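Fewer demos, more mess

I have spent most of November being wrong about cloth, and I would like some credit for it.

Background, for the two of you who don't work down the hall. Our group trains two-armed robots by imitation. A person drives the arms through a task, we save what the cameras saw and what the arms did, and a network learns to do likewise. Our favorite task this year is covering things: pick up a cloth, one gripper on each side, and lay it over whatever is on the table. A toddler can do this. A toddler can also undo it, which we haven't started on.

By summer we had 4,000 demonstrations and a policy I was rather proud of. Then Danang Rondonuwu moved a houseplant about a hand's width to the left and the policy fell apart. The arms went to where the cloth would have been on a nicer day, closed on air, and proceeded to drape the air over the target with real tenderness. I watched it do this for most of an afternoon.

What I thought the fix was

More demonstrations. This is always what I think the fix is. I wrote a plan for doubling the set, with a chart, and the chart went up and to the right because I drew it that way.

Faizal Pelupessy, who reads my plans more carefully than I write them, asked how different the 4,000 were from one another. I said very. He asked me to check. I checked, and they were about as varied as a school photo. Same cloth, same fold, same corner of the table, the clutter put back in its place each time by whichever tidy person was on shift. (Me. I was often the tidy person.) We had taught the network one situation in tremendous depth.

The method, such as it is

Faizal's idea has a name, Kulatton, which he insists stands for nothing. It goes like this. Before each recording session the operator gets a short card generated by a script. The card says what to disturb: drop the cloth in a heap, put something tall next to the target, swap the balls, have people sit at the table and get on with other work. The script looks at what has been recorded so far and asks for whatever it has seen least. Then you record only a handful of demos and draw a new card.

The card never asks for anything clever. The first one I drew said "cloth: lump." I have had performance reviews with less insight.

Training is unchanged. Same network, same number of steps, same camera views, and Dritar, our elderly training box, making the same noise. The one other thing we did was drop the part of the old pipeline that threw out recordings with people in view. I wrote that filter two years ago and defended it at some length, so I'll just say it's gone.

What happened

We trained one policy on all 4,000 of the old demos and one on a much smaller pile collected with the cards. Then we tested both on arrangements that neither had been shown, with objects picked by Danang, who takes an unhealthy pleasure in this.

The old policy succeeded on 6 percent of the hard setups. The new one got 65. I made Danang rerun it, and then I reran it myself with the labels hidden, and it stayed put. On the original tidy table the old policy still wins by a whisker, so if your home contains one cloth, permanently folded, I have a product for you.

The failures that remain are more interesting than the old ones. The new policy mostly finds the cloth. What it gets wrong is the second grasp: one gripper takes hold, the heap shifts, and the other gripper goes for the spot where the edge used to be. We think the network commits to both grasps too early. Faizal thinks we should let it look again in between. I think so too, now that he has said it.

It also has a fondness for plants. Given a big leafy thing and a plain box, it will sometimes hover toward the leaves first, like a guest at a party looking for somewhere to stand. I don't have a theory. Danang has four, and they contradict each other.

A typical table these days, with the cloth in a lump, the balls in their bin and the plant back to cause trouble:

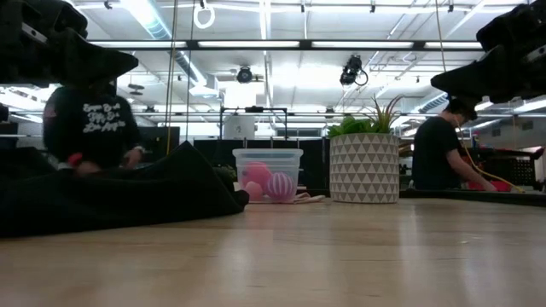 Things I still don't know

Whether the cards matter, or whether any shuffling would do. We should have run a third policy on randomly messed-up tables with no script choosing the mess. It's recording now, and if it also scores 65 then Kulatton is a very elaborate coin, and I'll write that up with the same cheer.

Whether any of it carries over to other tasks. Kusuma, the stacking project next door, has borrowed the cards and reports that their operators hate them. That's a result of a kind.

And whether the number holds up on Javik, our other pair of arms, which has slightly different fingers and a much worse attitude. The first runs are tonight. I have put the plant on the left.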